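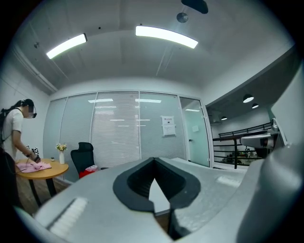

A person in a white T-shirt, dark hair tied back.

The Recount at Cleddale

The county clerk of Cleddale lost her job by 2 votes, or kept it, depending on which machine you believed. The first machine gave 946 votes to the other side. The second machine, brought over from Sendness on Monday in the back of a bread van, gave fewer.

The board ordered a hand count. It was to be held in the grange hall, beginning at seven in the morning, with the doors open to anyone who wanted to stand behind the rope.

The clerk came early. She had run 27 elections in that county, most of them for the water district, and she had never been on a ballot that anyone cared about. She hung her coat on the hook she always used and then wondered if she should have left it for someone else.

Her deputy was setting out rubber thimbles.

"You can't be in here past the rope," the deputy said.

"I know. I wrote that rule."

"I'm only saying it so I've said it."

The clerk went and stood behind the rope.

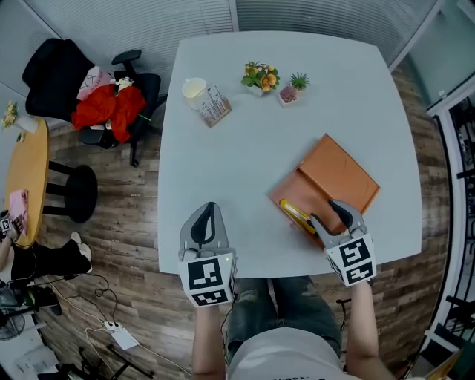 The Count

The ballots came out of the bags in bundles. A man from the Yimyam plant read each one aloud, and a retired mail carrier marked the tally. Two lawyers leaned in and leaned back. By ten o'clock the room smelled of wet wool and coffee, and most of the crowd had gone to work.

Her opponent arrived at noon. He sold insurance in Dorkden and had spent the spring telling people that the clerk's office was rotten from the floor up. He took the place next to her because it was the only one left.

"Long day," he said.

"They usually are."

He watched for a while. A ballot was held up to the window, turned over, and passed to the lawyers. Someone had filled in both ovals and written "either one" in the margin.

"What happens to that?" he asked.

"Overvote. It doesn't count for you or me."

"But he says what he wants."

"He says he doesn't mind," she said. "There's no oval for that."

He asked how the bags were sealed, and she told him. He asked who kept the seal numbers, and she told him that too — there was a blue ledger, and it was open to the public, and in all her years four people had come in to read it. He said he hadn't known about the ledger. She said it was on the website.

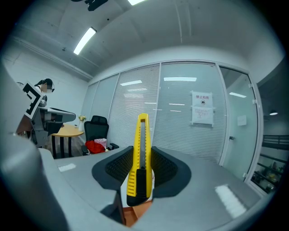 Precinct Nine

The last bundle was from the hill farms. It was past eight at night when the mail carrier put down her pencil, rubbed her eyes, and added the columns again from the bottom.

The clerk found that she was looking at the rope. It had been new the year she started. One end had been mended with tape, and the tape needed replacing before the primary, whoever was going to do it.

"We have a figure," the chairman said.

Her opponent took off his hat. The deputy came across the floor with the sheet held flat against her chest, and stopped on her own side of the rope.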